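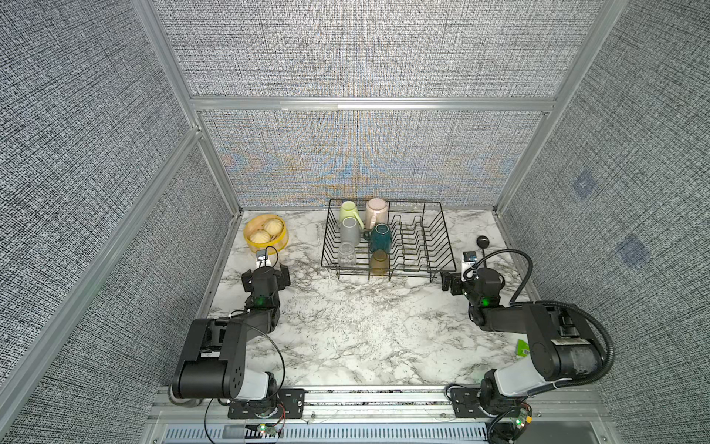
Is it worth driving to Urnach when you could fly and rent a car there? For two adults, two kids and a week's worth of bags, driving came out cheaper for us, and we got to stop in places we would have flown over.

Putting the whole trip in one thread so I can stop answering the same questions in messages. Hotels, food, route, what I'd skip.

---

Basics first. 900 miles one way from our driveway to the lake at Urnach. Five nights away. Two nights on the road going out, three at the lake, then we drove home in one long push with my brother-in-law Nipon sharing the wheel. I would not do that last part again.

---

Route: we took the interstate as far as Clenon, then the old state highway through Rirevthorpe and up over the ridge. The interstate goes all the way if you want it to. The highway adds time but there are towns on it, and the kids got out and ran more often.

---

Night one was Clenon. Chain motel right off the exit, the kind with a waffle maker. I booked it from the passenger seat that afternoon and there were plenty of rooms. Clean, loud ice machine, decent water pressure. Ask for the side facing the field. The other side faces the truck stop and the trucks idle all night.

---

Food in Clenon: there is a noodle place in the strip mall behind the gas station. The sign is small. We got there at 8:40 p.m. thinking they closed at ten and they close at nine. They fed us anyway. Get the broth with the pork and the pickled greens. My youngest ate plain rice and was happy.

---

Breakfast at the motel was fine. Go early. By eight the line for the waffles was out past the juice and a soccer team had taken all the bananas.

---

Clenon to Rirevthorpe is a short day. We planned it that way on purpose. Last year we did a ten-hour day with kids in the back and the last two hours were bad for all of us.

---

Stop on the way: the grain elevator museum. It is one room and a ladder you aren't allowed to climb. Donation box at the door. The man at the desk, Somkiat Thammasiri, used to work the scales there and will show you how they tested the grain for moisture if you ask. We stayed longer than I expected to.

---

Rirevthorpe is the best town on the drive. Main street still has a hardware store, a bakery and a movie theater with one screen. Parking is free after five. The river path starts behind the library and it's flat, so strollers are OK.

---

Night two was the Bielecka, which is an old railroad hotel across from the depot. This is the one most of you asked about. $184 for the family room, tax included, paid at the desk when we checked in.

---

What you get: a double bed, a bunk bed in an alcove with a curtain, a tiny bathroom with a good shower, and a window that opens. No elevator. We were on the top floor. Pack an overnight bag so you don't have to haul everything up.

---

What you don't get: air conditioning that does much. There's a unit in the wall but it mostly makes noise. We had the window open and a fan from the front desk, and it cooled off after ten. In June that was OK. I don't know about August.

---

Trains. The depot is a working freight stop. We heard one around midnight and one before sunrise. My son was thrilled. My wife was not. They leave earplugs in a bowl on each landing – take two pairs.

---

The owner is Oranuch Srisuk. She and her husband Prasert bought the place when it had been shut for years and they did one floor at a time. The lobby has a binder of photos from the renovation. The second floor is the oldest work and the carpet is getting thin there. The top floor is newer.

---

Breakfast at the Bielecka is included and it's an actual cooked breakfast. Eggs, potatoes, sausage, and toast from the bakery down the street. Prasert cooks and he only makes what's on the board. If someone in your group doesn't eat eggs, tell them the night before. We forgot, and my daughter had a lot of toast.

---

Booking note: the family room is not listed on the big travel sites. There is only one of it. You have to call. They answer the phone in the morning and after four in the afternoon. In between you'll get the machine, but Oranuch did call me back the same day.

---

Would I stay there again? For one night on the way somewhere, I already have it booked for next summer. For a whole vacation I'd want better cooling and somewhere to park that isn't on the street.

---

Next day, over the ridge. Fill the tank in Rirevthorpe. There was a gas station at the top on my old map and it is now a place that sells sheds.

---

The road over is two lanes with passing spots. Not scary, but slow behind campers. My oldest gets carsick, so we gave her the front seat and stopped at both overlooks. The second overlook has a bathroom. The first one has a better view.

---

Urnach itself. It's a lake with a town on one end and cabins on the other. We stayed at the cabin end. Three nights, booked through the marina office back in the winter. If you wait until spring, the ones near the water are gone.

---

The cabin was plain. Two bedrooms, a kitchen with pans that had seen a lot, a porch with a screen. Bring a sharp knife and your own coffee filters. Towels are extra and they're small, so bring those too.

---

Groceries: do the big shop in Rirevthorpe before the ridge. The store at Urnach is fine for milk and ice and bait, and it charges what you'd expect for being the only one.

---

Swimming: there's a roped area by the marina with a sandy bottom. Outside the rope it's rocks, so bring water shoes. The water is cold in June. The kids stayed in anyway. I lasted long enough to say I had been in.

---

We rented a rowboat one morning from Kamol Ratanaporn, who runs the dock. He has kid-size life jackets in good shape, which hasn't been true everywhere we've gone. Go out before ten. The wind picks up after lunch and rowing back into it is work.

---

One dinner out, at the lodge on the town end. It was the most expensive meal of the trip and the trout was dry. The porch is nice. Next time I'd go for pie and coffee and eat dinner at the cabin.

---

Rain on the last full day. There's a bowling alley in the basement of the town hall, and you keep score on paper. It opens at one. Half the cabins had the same idea, so we put our name down and waited upstairs where they have a puzzle table.

---

Drive home. Nipon had taken the bus up to meet us at the lake for the last night, and the deal was he'd split the driving. We left at 4:30 a.m. and got in well after dark. He took the ridge and the last stretch, I had the middle. It worked, but everyone was short with each other by dinner and I was no use for anything the next day.

---

Next year we add a night in Clenon on the way back. It's the cheapest motel of the trip and it would have saved us a lot of grief.

---

Things I'd pack again: a cooler that fits behind the front seat, a bag of clothes for each kid for each motel night, clothespins (they hold motel curtains shut), a paper map, a roll of paper towels where you can reach it.

---

Things I'd leave home: the tablet mounts, which fell off before Clenon, and the big stroller. The folding one did fine everywhere, including the river path.

---

A few people asked about dogs. The Clenon motel takes them for a fee. The Bielecka doesn't. The cabins do, but only certain ones, and you have to say so when you book. We don't have a dog, so I can't tell you how the ride goes.

---

Someone asked if the Bielecka works for older parents. I'd call and ask for a room on the second floor, and know that it's still a flight of stairs. There's a bench on the landing. My mother would manage it. My father would complain and manage it.

---

Also asked: cell service. Good to Rirevthorpe, nothing on the ridge, one bar on the Urnach town end if you stand by the post office. The marina office has wifi and they'll give you the password if you're renting. Download your maps before you start up the hill.

---

I'll add to this if I remember anything else. I still need to find the receipt from the noodle place, which has their phone number on it – will post it when it turns up.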